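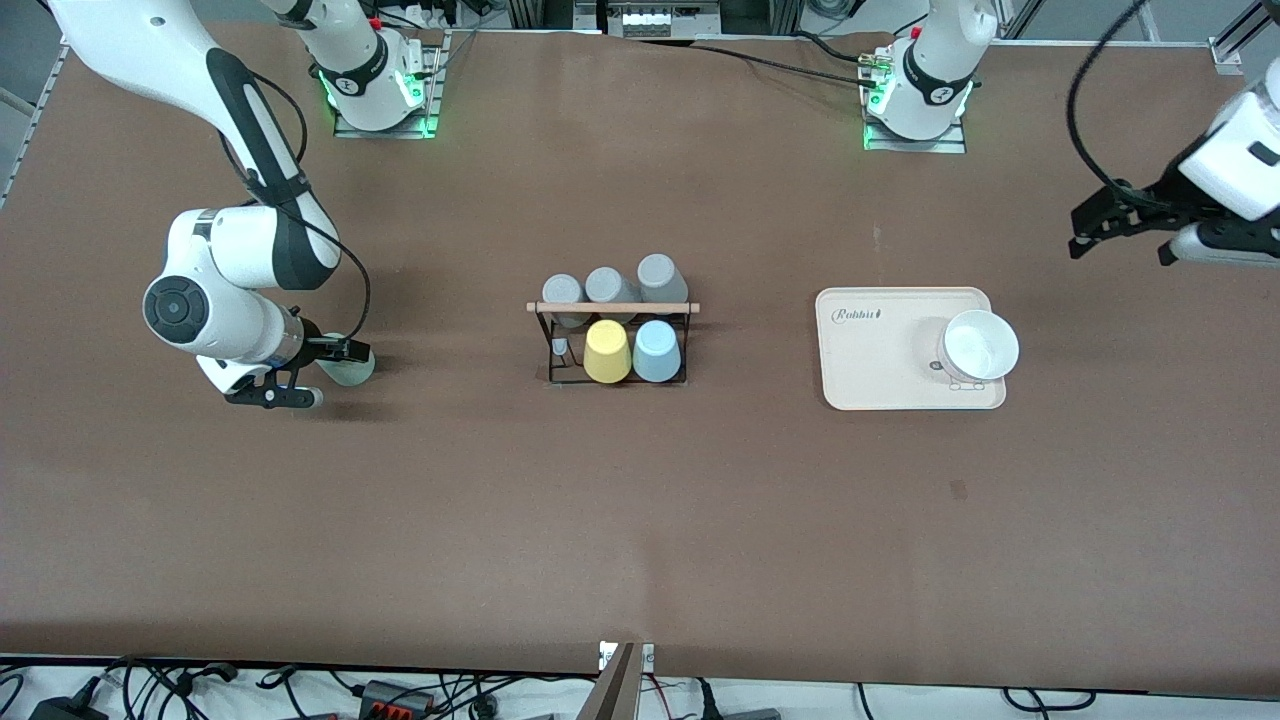 Why Do Cups Dry Upside Down?

by Mahtab Naseri

I have a question for you, and you can try it at home tonight. After you wash a cup, where does the water go?

Some of it goes down the drain, sure. But look inside a cup you just rinsed and you'll find little drops hanging on to the sides, plus a tiny puddle at the bottom. I used to think that water just sort of quit and disappeared. It doesn't! It goes somewhere, and there are two ways out.

The first way out is down

Gravity pulls on everything, and that includes water. If your cup is sitting right side up, gravity pulls all the drops to the bottom of the cup and there they stay, because the bottom is closed. Flip the cup over and now the open part is at the bottom. The drops slide down the walls, bunch up at the rim, and plop! Off they go.

You may notice that a few drops don't fall. They cling to the rim like they're scared of heights. Water likes to stick to itself and it likes to stick to cups too, so a very small drop can hang there for ages. When two small drops run into each other they make one bigger drop, and a bigger drop is heavier. Watch for that part, it's my favorite.

The second way out is up

The drops that are left have to leave another way. Bit by bit they turn into a gas called water vapor and float off into the air. The word for this is evaporation. You can't see water vapor, but you've met it plenty of times. It's what happens to puddles on the sidewalk after the sun comes out, and to your hair after a bath if you run away before anyone can find the towel (my whole childhood, pretty much).

Evaporation needs air that can move around. Suppose you put a wet cup upside down flat on a smooth counter. The rim makes a kind of seal, and the damp air inside gets stuck. Come back later and it's still all foggy in there. Yuck.

So what does a rack do?

A cup rack fixes that. It holds the cups upside down, so gravity can do its job, and it's mostly made of gaps. The wire kind is almost all gaps! Air slips in under the rims and the damp air gets out. A black wire rack with a wooden rod across the top, like the one at the top of this page, can hold gray cups in the back row and a yellow one and a blue one in front, and they all get to breathe.

I like having different colors, by the way. In our house everybody picked one, so there are no arguments about who left theirs on the piano. (It was me. I left mine on the piano.)

Try it yourself

You'll need 2 plastic cups that are the same, a spoon, some water, and a rack with gaps in it. If you don't have a rack, you can lay two pencils side by side and rest the cup across them.

Ask a grown-up before you start, and use plastic so nothing can break.

Put one spoonful of water in each cup and swish it all around the insides. Pour the water out. Now set one cup upside down flat on the counter, and the other one upside down on your rack or your pencils. Write down the time and make a guess. Which one will be dry first?

Peek every half hour, and try to be quick about it with the flat cup, because lifting it lets fresh air in. Draw what you see each time. Drops, fog, a wet ring on the counter, anything at all.

Then change one thing and do it again. You could move both cups to a sunny window, or fan them with a magazine, or use warm water. Only change one thing at a time, though, or you won't know which change made the difference. I got this wrong the first time I did it. I moved my cups AND turned on a fan, and then I had to start over.

Words to know

Gravity: the pull that brings things down toward the ground.
Evaporation: when a liquid turns into a gas and goes into the air.
Water vapor: water when it's a gas.

Next time we're doing sponges, so save an old one if you can!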